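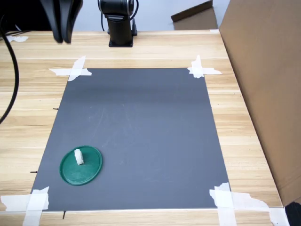
The dining table, with the grey mat taped down and the green lid waiting.

37 comments | 10 shares

4 September 2021

So the mat is finally down and it is not moving, and I am more pleased about this than any grown adult should be. Those of you who read my grumpy post back in March will remember the Great Dining Table Problem. For anyone new, the short version is that I do all my making and mending at the table we eat off, and the table was getting the worst of it. It's a lovely pale wooden thing with long planks and long seams between the planks, and every one of those seams is a tiny gutter for glitter, glue, crumbs and (once) most of a bottle of blue ink.

I tried newspaper first. Newspaper slides about and you end up with headlines on your elbows. Then I tried an old oilcloth, which was fine until it got creased, and then it was just a series of hills. Then came a very expensive cork thing from Prurkell that smelled so strongly of feet that I had to put it in the shed. It is still in the shed. If you would like it, please come and get it.

The big grey mat came out of the clearance corner at Cendevus, the craft warehouse out past the ring road, and I nearly didn't buy it as I couldn't work out how I'd get it home on the bus. (Rolled up, wedged between my knees, apologising to everyone.) It's dark and flat and plain with no grid on it, and I thought I'd miss the grid but I don't at all. Small things show up beautifully against it. I used to lose white beads on the pale wood all the time and now I can spot one from the kitchen door.

The trouble with it was the skating. You'd lean in to do something fiddly and the whole lot would creep off towards the far side of the table, taking your work with it. I had a go with a bit of that rubbery netting you put under rugs, but it made the middle bumpy. I had a go with heavy books on the corners, but then I kept wanting to read the books.

In the end it was masking tape. Plain white masking tape, Plidix, out of the drawer where the batteries live. I started off neatly at the top, crossing one strip over another on each corner, and then by the time I got round to the bottom right I'd lost all patience and just kept slapping it on, strip over strip, until it looked like a bandage. I also can't be bothered with scissors for tape, so every end is torn and raggedy. My mother would have had something to say. But it holds! I've leaned on it, I've scrubbed at a blob of glue in the middle of it, I've had the cat launch herself off it, and it hasn't budged.

A few of you are going to ask about tape on bare wood, so I'll say now that I did a little test patch on the underside first and left it for 2 weeks. It peeled away clean with a slow pull. I wouldn't leave it on all winter, and I wouldn't do it at all on something waxed or old or belonging to your landlord. If you do get a sticky line left behind, a dab of cooking oil on a cloth, leave it a few minutes, then warm soapy water.

The mat has picked up some pale scuffs and streaks across the middle and I've decided I don't mind. It's for working on. I've a friend who keeps hers in a sleeve and irons it (on low, through a tea towel) and good luck to her.

Now, the green lid. I am evangelical about lids. Any round plastic lid with a bit of a raised rim is the best parts tray you'll ever own, and it costs nothing. You put your fiddly bits in it, the rim stops them rolling off, and when it's time for tea you pick the whole lot up and put it on the sideboard. This one is a proper forest green and it lives on the left of the mat. I've got a stack of them under the sink, all orphans, and I used to feel guilty about keeping them when the tubs were long gone. Not any more.

What I haven't sorted is the light. In the mornings that end of the table is glorious, and by four o'clock I'm squinting. I've been looking at the Salinas clamp lamp, the one with the bendy neck, but it's dear and I'd want to see it in person before I spent the money. If anyone has one, does the neck stay where you put it? The last bendy lamp I had drooped like a tulip.

Next job is the button tin. I reckon there are a good 1,000 in there, and I'm going to tip the lot out on the mat and sort them by colour over the bank of rainy Sundays we're surely owed. I'll need more lids.

Right, I'm off to put the kettle on. Let me know about that lamp.

Share this post | Leave a comment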